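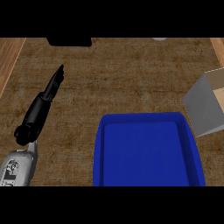 ¿Qué queremos decir cuando hablamos del acabado de un mueble?

Llamamos acabado a todo lo que se le hace a la superficie de la madera una vez que la pieza está construida: el lijado último, el tinte si lo hay, el aceite, la cera, la goma laca o el barniz, y también el pulido del final, que muchos se saltan por cansancio y que luego se echa tanto de menos.

Apuntes del curso de iniciación a la restauración de muebles
Tema 2. Las superficies
Por Heloísa Teixeira
26 de noviembre de 2019

Imprimir | Enviar por correo electrónico

Queridos alumnos, os paso por escrito lo que vimos en clase, algo más ordenado (espero) y con las cosas que se me quedaron en el tintero porque nos entretuvimos con la cómoda de Oleksandra. No hace falta que os lo aprendáis de memoria. Leedlo con calma, con el cuaderno al lado, y apuntad en el margen lo que no se entienda.

Antes de tocar nada

Empezamos siempre mirando. Sé que en octubre os dije esto mismo hasta aburriros, pero lo repito: con la mano limpia y una luz rasante, que entre de lado, se ve casi todo lo que hay que saber de una superficie. Buscad los cambios de brillo, los cercos, las zonas donde el color se ha ido con el roce y las que han quedado protegidas debajo de un jarrón o de un tapete durante media vida. Dibujad un croquis sencillo del tablero y marcad en él lo que vais encontrando.

Después viene la prueba de disolventes, que haremos en un sitio escondido, por ejemplo en la cara interior de una pata. Un bastoncillo con unas gotas de alcohol, apoyado unos segundos: si la superficie se pone pegajosa, probablemente tenemos goma laca. Si no pasa nada, probamos con esencia de trementina, que ablanda la cera y deja el bastoncillo amarillento. Los barnices modernos suelen resistir las dos cosas. Ventanas abiertas y guantes, por favor, aunque sea una gota.

La suciedad y la pátina

Me preguntabais cómo se distingue una de otra y os prometí una respuesta mejor que la que di. La suciedad está encima y se puede levantar: polvo, grasa de las manos, humo de cocina, restos de limpiamuebles con silicona. La pátina es el envejecimiento del propio material, la oxidación de la madera y del acabado, las pequeñas marcas del uso, ese tono que ninguno de nosotros sabría imitar del todo. La primera la quitamos con paciencia y la segunda la respetamos todo lo que podamos. Entre medias hay una franja dudosa, y ahí cada restaurador tiene su criterio (yo, con los años, me he vuelto más conservadora, ya lo habéis notado).

Limpieza en seco y limpieza húmeda

Primero brocha suave y aspirador a baja potencia, siguiendo la veta. Luego, si el acabado está sano, un paño de algodón apenas humedecido en agua destilada con una gotita de jabón neutro, trabajando por zonas pequeñas y secando enseguida. El agua que se queda en una junta o en un canto levantado hincha la madera y nos da trabajo para semanas. En los chapados antiguos, que van pegados con cola animal, prefiero que me consultéis antes.

Lijar, cuando no queda otro remedio

Si el acabado está perdido y hemos decidido retirarlo, usaremos lijas cada vez más finas, sin saltarnos ninguna por las prisas. Para la última pasada antes del aceite nos basta con el grano 300. Se lija siempre a favor de la veta, con taco, y entre grano y grano se limpia bien el polvo, porque un granito suelto de la lija anterior raya todo lo que habíamos ganado. En un chapado fino, de verdad, dejad la lijadora eléctrica en el armario.

Cera o aceite

El aceite penetra, oscurece un poco y resalta la veta; conviene darlo en capas muy finas y retirar el sobrante pasado un rato. La cera se queda más en la superficie, protege menos del agua y a cambio se repara con mucha facilidad. Para una mesa de comedor que se usa a diario yo me inclino por el aceite, y para un escritorio o una librería, por la cera. Extended los trapos con aceite al aire libre hasta que se sequen por completo, o guardadlos en un cubo metálico con agua y tapa: amontonados pueden arder solos.

Para la próxima clase

Traed una tabla pequeña, de la madera que tengáis por casa, dividida con cinta de carrocero en 2 mitades. En una daremos aceite y en la otra cera, y las compararemos al cabo de unos días. Oleksandra Hordiienko se ha ofrecido a traer trapos de algodón para todos, así que gracias de antemano. Y si alguien encuentra en un cajón de su abuela una lata de cera vieja, que la traiga también, que me encanta olerlas.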